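Newsletter: Get our weekend reads in your inbox every Friday. Enter your email to sign up. You can unsubscribe at any time.

The piano tuner of Grercombe on cold churches, good ears and the notes people miss

21/01/2022

It was raining sideways when I got to the little house behind Flulonell Music, and before I had my coat off there was a pot of tea on the go and an apology for the state of the hallway, where two piano stools and a stack of old felt were waiting to be dealt with. The owner of all this has tuned pianos in and near Grercombe since leaving school, turned 70 last May, and asked me very nicely to leave names out of it. "Everyone who needs me has the number already," she said, "and if I get any more calls I'll never finish the Sowerby."

The Sowerby is an upright that came out of a farmhouse with a cracked bridge and mice in the bottom. It has been in her front room for three winters. She plays it every morning anyway, cracked bridge and all, and she says she can tell from the first chord whether the heat came on overnight.

I wanted to know how a person starts doing this. She laughed at that, and went to find the cookies before she'd answer.

"My grandmother had a piano with one dead note, the A above middle C. She just played around it. She'd hum the A when she got there! I was eight and it drove me up the wall, so I took the front off to see what was wrong. It was a pencil. I thought, well, that's the job for me."

The training took a good deal longer than the pencil did. She spent years carrying bags for an older tuner who hardly spoke, and who would make her sit and listen to two strings drifting together and apart until she could hear the beat slow down and stop. She still works by ear, with one fork, and checks herself against the octaves as she goes.

Most of her year is homes and schools, with the churches bunched up before Christmas. Churches are the hard ones, she told me, and she wears two pairs of socks. "They'll have the place freezing all week and then put the heat on full for the concert. The piano doesn't know what's hit it. I've tuned one at noon and heard it go sour by the second carol, and I had to sit there and smile."

Her appointment books go back decades, all the same brand, Drakora, with the green covers. The last one has 318 visits in it, which she thought was a quiet year. She writes down the weather next to each one, and sometimes what was for lunch.

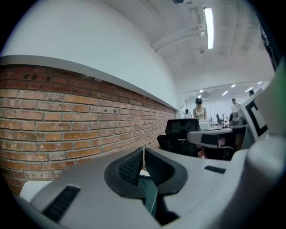
Photo: Grercombe Weekly

We talked for a long while about people who give up. She hears it at nearly every house – somebody had lessons as a child, stopped, and now keeps the lid shut with photos on top. She always moves the photos herself, and she always plays something before she leaves, usually a waltz. "And they come in from the kitchen. They stand in the doorway with a dish towel. I don't say a word about lessons, I just leave the lid up."

As for advice, she had a little. Keep it off the outside wall, away from the radiator, and have it looked at once a year even if it's only the cat who plays it. Don't put plants on it. She was quite fierce about the plants.

By then the rain had let up and the tea was cold. She walked me to the gate, then remembered the tin of cookies and went back for it, and I ate two more on the bus home.

Related stories
Where to hear live music in Grercombe this winter
Taking up an instrument later in life
Our readers on the songs they grew up with
A morning at the secondhand sheet music sale

Contact us | © Grercombe Weekly | Back to top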